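21 June 2026
Cloth folding, patterned set, second session

Back on the blue cloth after dropping the striped one. Jaime wants three numbers per fold in the book from now on: length of edge, height of the ridge, time to smooth. Lot 273 from Begum. The print is busy, mottled blues with pale leaf shapes, and a fold is hard to pick out by eye until it stands up.
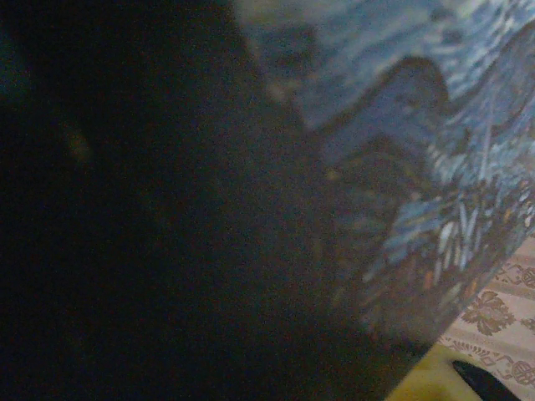

Ha-rang thinks the ridge height matters more than the edge. I'm not convinced, will keep writing both down. Smoothing by hand took about 70 seconds on my last try, pressing from the middle outward. The table cover underneath slid again. Clip it at the corners next time.

Fruit items are next on Kamala's list, on the cloth with the ferns and orange roses. To start with, one item at a time, near the edge of the table. Gopinath asked for the banana first. Bright yellow is easy to find against the gray print, so it makes a poor test of anything, but it's a place to begin.

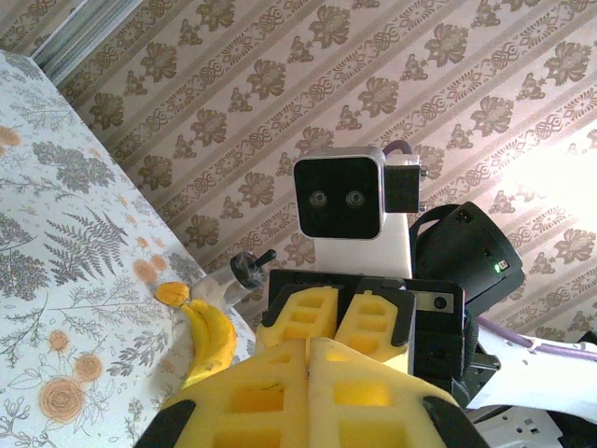

Banana on the fern and rose cloth, near the table edge.

To do: ask Sumathi for the plain cover from Cenville, buy clips, copy the fold numbers over to the Jarnora sheet.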